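**Niteveck Sim Pack** for the Gokari wrist-camera collection kit

The Niteveck Sim Pack lets you record manipulation episodes in simulation and save them in the same format as episodes from the physical Gokari kit. It is sold by Nestport as an add-on and runs on the workstation you already use for the kit.

## What you get

- Tabletop scenes with wood-look surfaces and plain white tableware
- A multi-fingered gripper model with jointed links
- A wrist view rendered with every episode
- Operator software for the Dizon hand controller
- One year of scene updates

The controller is not included. If you have an older Dizon unit, update its firmware before pairing.

## Recording

An operator drives the gripper through a task from start to finish. Joint positions, finger commands and the wrist view are written together at 20 steps per second. Episodes can be up to 40 seconds long. Longer tasks should be split at a point where the gripper is holding still.

Between episodes the scene resets with new object positions. You can lock any object in place or limit how far it moves. Failed attempts are kept by default and marked as failed; switch this off under Episode Settings if your training code does not use them.

The wrist view is close in, so the fingers fill much of the picture and larger objects often run past its borders. Shadows and some surface edges render with visible stair-stepping at the default quality. High quality smooths them but slows recording on smaller graphics cards.
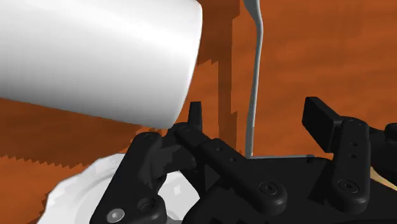

## Requirements

- Linux workstation with 40 GB of free disk space
- 22 GB of memory available to the simulator
- 2 free USB ports

Windows is not supported. The software can be installed on a server for replay and export, but recording needs a local display.

## Export

Episodes export as one folder each, with a video file and a table of states and actions. Camera settings are saved with the episode. Old exports can be re-rendered at a different quality without recording them again.

## Ordering and support

Licenses are per workstation and can be moved twice a year. The next scene update is planned for September. For lab pricing or a trial license, contact Aileen Cabanatuan at Nestport and include your kit serial number.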